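# Chapter 6: Going to See for Yourself

I nearly didn't go to Plisdale. It was May, I had marking piled up to my elbows, and an open day about teaching robots to handle crockery sounded like something I could read up on later with a biscuit. But I'd promised my students a chapter on how robots learn by being shown things, and I had never watched anyone do the showing. So off I went, on a train that left far too early (10 minutes late, naturally), with a notebook and a badge that spelt my name wrong.

What I had in my head was a big orange arm behind a cage. What I walked into was more like a café on moving day. There were small tables with coloured tops, chairs that didn't match, shelving full of equipment, a mezzanine with a black railing, and people going about with white backpacks on. The noise was all talk. I stood there with my coat on for ages, trying to work out where the demonstration was, before it dawned on me that I was in the middle of it!

The idea is simple enough to say in one breath. You want a robot to pick things up and put them down the way a person does, so you give a person the same sort of fingers the robot will have, let them do the job, and record it. The tool is called a hand-held gripper. You hold it, you close it on things, and a camera on it keeps the view from just behind the fingers. Look at how much of that view is gripper, and how far the lens bends the rest of the room.

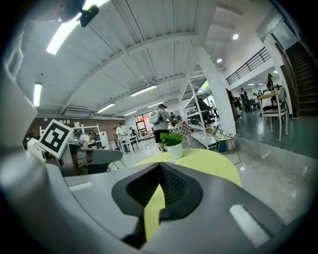
Nimal Hettiarachchi reckoned that the wide lens matters more than visitors expect, and that if you narrow it down to a nice tidy picture of the fingers you lose all sense of where the hand has got to. I wrote that down and underlined it. We'll come back to it in the section on viewpoint, where you'll be asked to plan a task using only what a wrist camera could see, and you'll probably find it as maddening as I did.

The square black-and-white patterns deserve a word too. They're called fiducial markers, and software can find one in a picture and work out its position and tilt from the shape of the square. A person looking at a video just sees a blocky little print. To the computer it's closer to a signpost. (There's a fuller account in Chapter 10, with the geometry, so please don't panic yet.)

I had a go myself, on a practice pair called Kitus, and I was dreadful. I've been lifting cups for a good many years and have never given it a thought, but take away my fingertips and I turned into somebody wearing oven gloves. My first attempt came in from too high. My second knocked the thing sideways. By the sixth I'd found out that it helps to slow down before the fingers arrive, and I was so pleased with myself that I forgot to let go.

Working with both hands is a step harder again. You have to decide which hand steadies and which one moves, and then not change your mind halfway across the table. With two grippers held out towards the green cloth, a teacup and a potted plant make quite enough of a problem to be going on with:

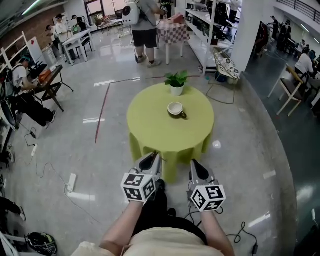

Two hands are where the beginners start talking to themselves, according to Merja Laaksonen, and she would sooner have one slow, dull recording than a dozen quick ones with a wobble in each. I asked whether the wobbles weren't useful as well. Some are, she thought, so long as the person recovers properly and doesn't just stop and start again. We argued about this happily through most of a sandwich, and you'll meet both sides of it in the reading by Arumugam at the end of the chapter.

Before you go on, try this at home. Take a pair of kitchen tongs, a mug and a saucer, and set the mug on the saucer with the handle facing you. Do it 10 times and jot down what changed between goes. Keep your notes, as we'll use them in Section 6.1.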